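Robot Cell Practice, Handout 6
Rules, standards and what they leave out
Notes by Shazia Niazi. Bring these to the bench session in November.

1. Where we left off

Last time Ehsan Mughal went through the safety documents for arms that share space with people. Several of you came away thinking that a cell which meets the standard is a good cell. I don't agree. Those documents are mostly about people getting hurt. They have very little to say about whether the arm does its job, and almost nothing about how you'd prove that it does.

2. House rules

For that we have house rules. The Brestel lab has a set, Siriwan has another, and ours began as a copy of Brestel's with the names changed. Ours has 17 items. My own view is that four or five of them earn their place. Read the rest and ask who would notice if they were dropped.

The ones I would keep:

Write down the start position of the object before the run.
Check the finger pads and the screws that hold the fingers before the first run.
Say what counts as a success before you start, in one sentence.
Log every attempt, including the ones you stopped by hand.
Don't change the lighting halfway through a set.

3. Be careful with numbers

The Peltuneck report claims 2,990 grasps under "standard tabletop conditions." Read the appendix and 1,787 of them are left after the restarts come out. It never says what standard is meant. Ghazala Ghauri wrote to ask and was sent the same appendix again.

A set of 200 attempts with a clear rule for failure would tell me more.

4. The upright box

A tall, narrow box on its small end is a fair test, and a common one in our sessions. It can be knocked over by a finger that comes in a little off center.
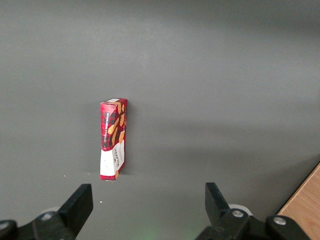 So what does the rule say about a box that gets nudged, rocks and stays up? Ours says "object disturbed," with no limit given. Rukhsana Talpur scores that as a failure and Shabnam Awan scores it as a pass, and both can point to the same line of the rules. Until somebody fixes the wording, put the scorer's name on the sheet.

The same goes for "clean surface." Does a crumb count? Tonel's checklist says the surface must be "free of debris," and I have yet to meet a tabletop that was.

5. Before the session

Pick one house rule you think is useless and write half a page on why. If you end up defending it, hand that in instead.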